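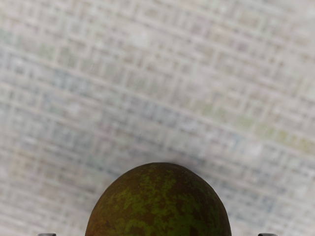

Budget for a small fruit handling cell, what am I forgetting?

Posted by grenpear_works, Aug 13, 2021

Hi all. Small packhouse, pears mostly, some apples at the end of the season. Want to put one arm on the tray filling bench for next year. Boss has said 4000 for "the hand and whatever goes with it", the arm itself is a seperate pot and already agreed (secondhand, through Hettiarachchi, fine with that).

So far we've only done it in simulation. Two finger gripper, parallel, camera looking down past the fingertips. Picks work on screen. Russet type skins, the dark blotchy ones, because that's most of what we grow.

What I've got on the list:

gripper, 2000, quote from Damarora
spare fingertips, 300 the set
camera, not priced yet
mounting plate and cables, no idea

Questions really. Is one set of spare tips enough for a season? Do I buy the soft pads now or wait and see if hard ones bruise? And is it mad to order off the back of a simulation, or should I rent something first. Need numbers to the boss before the end of the month so rough answers are fine. Not after a lecture on whether we need a robot, had that one at home.

Thanks

Maxence Tanguy

Did almost this, plums then pears. In no particular order, on my break.

Buy the soft pads now. Don't wait. Pears mark two days later when they're already in the customer's shop, so "wait and see" means a phone call you don't want. Pads are cheap next to one rejected pallet. We put ours on in June before the plums and changed them when they went shiny. Went through more than I'd planned, so two spare sets not one. Keep one set on the bench and one in the office or they walk.

Renting: yes if you can get it. We had a gripper on hire for a fortnight and it cost about 250, knocked off the price when we bought. Ask Damarora straight out if they do that, it won't be on the website. Simulation told us the reach was ok and the path was ok. Told us nothing useful about squeeze. A simulated pear doesn't bruise, or ours didn't anyway. Ripe ones and hard ones want different force and you'll want a gripper where you can set it, check that's in the quote and isn't an extra. Ours was an extra. Annoying.

Camera. Get the lighting priced at the same time, same line on the sheet. Dark russet skin drinks light and the arm throws its own shadow when it comes down over the fruit. Try it on the real bench with real fruit, in the actual shed, morning and afternoon. We had a window. We now have a board over the window.

Other stuff people leave off:

guarding, or whatever your insurer wants instead of guarding. Ring them before you order, not after
a day of somebody's time to fit it, and a second day when the first one goes wrong
a longer cable than you think. Then longer again
training for whoever is on the bench in the evening
something to wipe the tips with. Juice gets everywhere

Also check finger opening against your biggest pear with the pads ON. You lose a few mm each side. I measured without. Had to send them back, carriage both ways.

If I had your 4000 I'd spend the gripper money as quoted, two sets of tips, pads, then hold the rest back for camera and light and not let anyone touch it till the thing is running.

wutau_shed

suction

grenpear_works

Thanks Maxence, really useful, hadn't thought about the pads taking up the opening. Will measure tonight, we've a box of big ones left over. Rang Damarora at dinner time and they do hire but only from the depot, so I'd have to fetch it. Fine.

wutau_shed do you mean suction cups instead of fingers? Does it hold on rough skin?

wutau_shed

yes instead. holds on apples no bother, smooth. rough russety ones it leaks a bit, you need the bellows sort and a bigger pump. pump is loud. cheaper than fingers to start with but then theres the compressor if you havent got one. have you got one?

grenpear_works

We've got one for the grader but it's flat out as it is. Sticking with fingers then I think.

Maxence Tanguy

Stick with fingers for russets. One more thing, get the quote with a date on it and ask how long it's held for. Ours went up between the boss reading it and the boss signing it. And if Grenora still do the mounting plates get one off them, ours was drilled right first time and came with the bolts.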